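Teaching the arm by hand: your questions

I run the evening demo sessions at Stamside, and I get asked the same things by nearly everyone who signs up, so I finally typed the answers out. Last changed on 5th November. If yours is missing, grab me or Marjatta Partanen at the next session.

What do I do in a session?

You show the robot a task and it records everything: what the wrist camera sees, where the joints are, when the fingers open and close. You either hold the arm and move it yourself (we call that hand guiding) or you drive it from the desk with the remote controller. Then you put things back where they were and do it again. And again! It's a bit like teaching a very patient kid who never gets the giggles.

Do I need to know how to code?

Nope. I didn't when I started. If you can save a file and give it a sensible name, you're set.

Hand guiding or remote, which one should I pick?

Start with hand guiding if you've never touched the arm. You feel the weight of it and you learn pretty fast where the elbow likes to go. Remote is slower to learn, but your own arms stay out of the recording, and for the Kahsay task set that matters, so everyone moves over to it sooner or later. I was awful at it for my first two evenings. Adelmo Caputo picked it up in ten minutes and I'm still a little sore about that.

How many demos do you want from me?

A full set is 100 good ones for a single task. You don't have to do them in one go, please don't, your shoulders will hate you. The Prosance group did 676 between them over August, with a lot of coffee.

What will I see on my screen when I drive it remotely?

Mostly the wrist view, and it takes some getting used to. The camera is so close to the gripper that the hardware fills a big part of the picture, and whatever you're working near gets squeezed in around it. With a finger that large on the screen, I find it helps to look past it at the floor and pick a line to steer by, like the edge of the carpet.

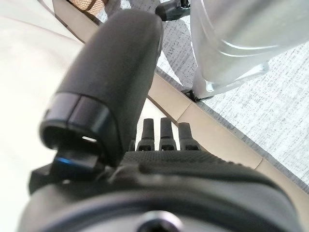 Why does everything look so huge and blurry up close?

Same reason your thumb does when you hold it up to your nose. Don't chase a sharp picture of the gripper. Watch the gap you're moving into and go slower than feels natural.

I messed up halfway through. Do I delete it?

If you bumped something or lost your grip, mark it as a miss and keep it. We do look at those. If you sneezed and let go of the controller (me, twice) just bin it.

Can I stop and think in the middle?

A short pause is fine. Long ones get copied too, and then you have an arm that stops and ponders for no good reason. Plan your moves before you hit record.

What if the arm does something weird?

Red button, hands off, shout for one of us. You won't be in trouble!

Where do my recordings go?

Onto the Gollholm drive, in a folder with your initials and the task name. Check that the file is there before you leave. I lost a whole evening's work once by closing the laptop too early, and Marjatta still brings it up.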